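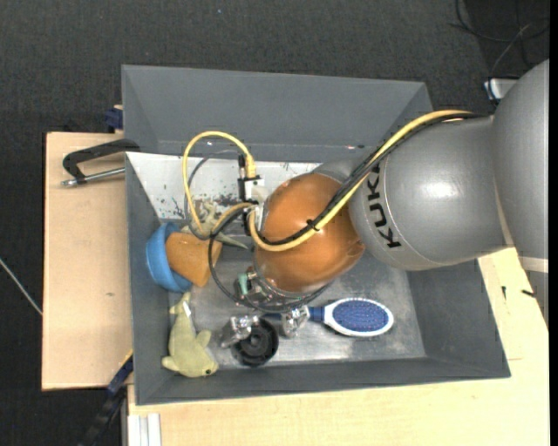 Week 6 handout: Stock control basics

Intro to Small Business Operations. Notes by Thịnh Lưu. Bring this back next week, we use the Gollton numbers again.

1. Where we left off

Last time: types of inventory. Raw materials, work in progress, finished goods, plus the stuff people forget (packaging, spare parts, cleaning supplies). If you missed it get notes from somebody, I'm not repeating it.

This week: how much to order, when to order it, and what it costs to get it wrong. Chapter 7 in the textbook, skip the section on material requirements planning, we do that after break.

2. Costs of holding stock

Four main ones.

Capital. Money sitting on a shelf can't pay wages or the loan. Usually the biggest piece and the one small owners leave out, no invoice ever arrives for it.

Storage. Rent, light, heat, shelving, insurance.

Handling. Moving it in, moving it around, moving it out. Every touch costs.

Loss. Theft, damage, spoilage, going out of style. Phone cases for last year's phone.

Add these up, express as a percent of the item's value per year. Call it the holding rate. Textbook uses 20 to 30 percent. In class we'll use 25 unless the problem says something else. READ THE PROBLEM.

3. Costs of ordering

Somebody has to write the order, check it, receive it, pay the bill. Delivery charge if it's a flat fee. Treated as fixed per order no matter how many units. (Not quite true in real life. Fine for this course.)

So: big orders = fewer orders = low ordering cost, high holding cost. Small orders = the reverse. The two pull against each other and total cost has a low point somewhere in the middle.

4. Economic order quantity

Formula:

EOQ = square root of (2 x D x S / H)

D = yearly demand in units
S = cost of placing one order
H = cost of holding one unit for one year

Watch H. It is dollars per unit, not the percent. If you are given the holding rate, multiply by unit cost first. Half the class lost points on this in March.

Worked example. Gollton sells desk lamps, one model, the Zorau. Demand 1000 a year. Each order costs $20 to place. Unit cost $16, holding rate 25 percent, so H = $4.

2 x 1000 x 20 = 40,000
40,000 / 4 = 10,000
square root = 100

Order 100 lamps at a time, 10 orders a year.

Check: ordering cost 10 x $20 = $200. Holding cost, average stock is half the order so 50 x $4 = $200. Equal. At the EOQ they always come out equal, good way to catch a mistake in the exam.

Somebody asked what if you order 101. Then holding is $202 and ordering is a hair over $198, total just above $400. Basically no difference. The curve is very flat near the bottom. If the supplier ships in boxes of 12, order 96 or 108 and go home.

5. Reorder point

EOQ says how much. Doesn't say when.

Reorder point = daily demand x lead time in days

Gollton is open 250 days a year. 1000 / 250 = 4 lamps a day. Supplier takes 6 working days. 4 x 6 = 24. When stock hits 24, order.

Note, lead time and demand have to be in the same kind of days. Working days with working days. Don't mix calender days in.

If it's a leap year or they open one extra day and you get 251, use 251, but you'll get 3.98 and round back to 4 anyway.

6. Safety stock

Above assumes every day is the same and the supplier is never late. So we carry extra.

Simple method (the one on the exam):

Safety stock = (max daily demand x max lead time) - (average daily demand x average lead time)

Gollton: max 7 lamps a day, max lead time 9 days. 63 - 24 = 39.

New reorder point = 24 + 39 = 63.

Pretty cautious, it assumes the worst demand and the worst delay land together. The statistical method is in the appendix, uses standard deviation, optional. Extra holding cost of the safety stock: 39 x $4 = $156 a year. Is it worth it? Depends what a lost sale costs you. Discuss.

7. ABC sorting

You don't have time to run these sums on every item. Sort by yearly dollar value (units x unit cost), highest first.

A items: top 10 to 20 percent of items, most of the money. Count often, forecast carefully.
B items: the middle.
C items: lots of them, little money. Order plenty, check now and then.

Exception: a cheap part that stops everything when it runs out. A 30 cent fuse can be a C item by value and still needs watching. Some firms move these up to A by hand.

8. Counting

Records drift. Wrong item scanned, returns put back without being logged, breakage, theft.

Full count: shut down, count everything, usually once a year. Disruptive but simple.

Cycle count: a few items every day on a rota. A items maybe monthly, C items once or twice a year. Finds errors while somebody can still remember what happend.

Record accuracy = items where count matches record / items counted. Decide beforehand how close counts as a match. Zero tolerance for A items, a percent or two for screws and such.

9. Case for discussion: Notum

Notum, a stationery wholesaler, carries about 200 items. Owner orders everything on the first Monday of the month, same quantities as last year. Notebook line called Mai keeps running out by the third week. Back room is full of binder clips.

Talk through in pairs:
- Which costs is the owner seeing, and which are hidden?
- What would you want to know about Mai before changing anything?
- Would a fixed reorder point work if the supplier only delivers monthly? (hint: look up periodic review, p. 214)
- What do you do with the binder clips

10. Problems, due Tue 10 July

a) Demand 3,600 a year, order cost $25, unit cost $20, holding rate 10 percent. Find EOQ, orders per year, total cost.

b) Same firm, 300 working days, lead time 5 days. Reorder point?

c) Max demand 15 a day, max lead time 7 days. Safety stock and new reorder point.

d) Supplier offers 2 percent off unit cost for orders of 600 or more. Take it? Show total cost both ways, including the purchase cost. H changes too!!

Show working. Paper or upload, either is fine. Late is minus 10 percent a day.

Next week: quantity discounts properly, then just in time.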